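Moving a food charity's records into one place: our project with Gresov
Group report, second year, Information Systems in Practice
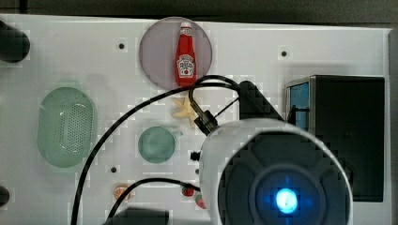
We chose Gresov because three of us had already helped on its Saturday collections and knew how much paper was involved! It's a small charity that passes surplus food to community kitchens, and when we started in May it kept its donor list in one spreadsheet, its kitchen contacts in another and its delivery notes in a ring binder. Our task was to bring all of that into Brelleo, a cloud database the charity already had a licence for but had barely opened.

What we started with

The donor spreadsheet had 746 rows. Plenty of them were the same person typed in twice, often with a different postcode or a missing initial, and a few were notes that someone had put in the name column. We spent the first fortnight cleaning this up, which sounds dull but was the part I learned most from. Once we had merged the doubles we had 700 donor records we were happy to import.

Setting things up

We built three linked tables in Brelleo: donors, kitchens and deliveries. A delivery can't be saved without a kitchen attached to it, so the old problem of mystery deliveries should be gone. We then added two automatic steps. The first sends a thank-you email when a donation is logged (the office used to write these one at a time on Friday afternoons). The second puts a reminder on the coordinator's task list if a kitchen has gone 90 days without a delivery.

The reminder took us ages. Our first version counted from the day the kitchen record was created, so on the test run it flagged nearly every kitchen at once — a bit of a shock for whoever opened the task list. We changed it to look at the latest delivery date and it has behaved itself in every test we've tried.

We also looked at Bimow, a form builder, for the kitchens' weekly requests. We liked it a lot, but the free plan stops at 200 responses and Gresov would soon go past that. We used Brelleo's own web form in the end. It's plainer, though it drops the answers straight into the right table.

Training

We ran two sessions in the Benavides building on campus, with a practice copy of the database so people could click on anything without worry. The staff asked brilliant questions, and one of them led us to add a "do not phone" box that we hadn't thought of at all.

Still to do

Gift Aid declarations are still on paper. The binder has been scanned but not typed up, and we'd love next year's group to take that on. Our field list and import notes are in the appendix.

Submitted 16 Sep 2025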